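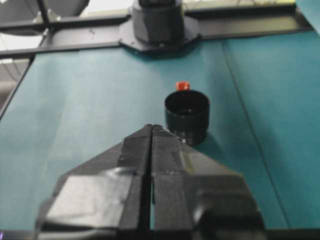

I have owned four slow cookers, and each was sold to me as the one that would change my week. So when Davanico brought out the Cidus, a "smart" slow cooker with a probe, an app and a price of £108, I wasn't in a hurry to clap. I've had it since March and cooked in it most Wednesdays.

14 shares

The pot itself is decent. It's heavy, it sits flat, and the glaze hasn't marked. The lid rattles. Davanico calls this "venting". My old Whitlock, which cost a quarter as much, had a lid that rattled in exactly the same way and they had the decency to say nothing.

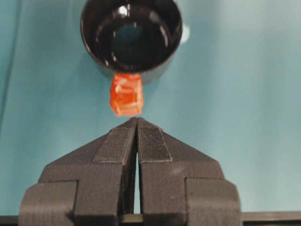
Beef shin on low for 10 hours came out soft and rather good, though shin does that in anything. Chicken thighs were a different matter. The low setting runs hotter than it should, and the sauce caught along one side both times I tried it. Lentils were fine. Rice pudding was horrible, with a skin like a wet envelope, and I followed the booklet to the letter.

The booklet, by the way, claims 400 recipes. Most are the same stew with the bean changed.

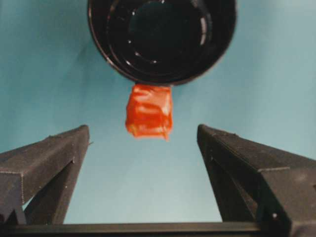
The app and the probe

You need an account to use the timer from your phone. Why? The dial on the front does the same job. The probe reads nearly 2 degrees under my kitchen thermometer, so I don't trust it with pork, and its lead stops the lid sitting properly — more rattling.

I asked Shireen Masilela, who ran the repair bench at Pullholm before it shut, whether the base could be opened up if the element went. She had a look and handed it back. Sealed, glued, no spares listed. At this price I think that's poor.
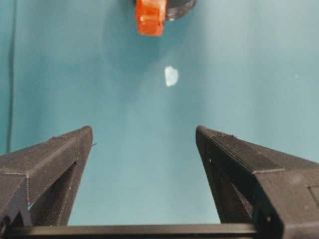

As for the running cost, the box makes a great deal of it, but gives no figure for the wattage on low, only a green leaf. I'd want a number before I believed a leaf. It does keep food warm well after cooking, and it's easy to wash by hand. The dishwasher is allowed for the pot but not the lid, and the lid is the bit that gets greasy.

If yours has died and you find a Cidus at half price, fine. At full price I'd buy the plain Whitlock again and spend the rest on shin.

6 comments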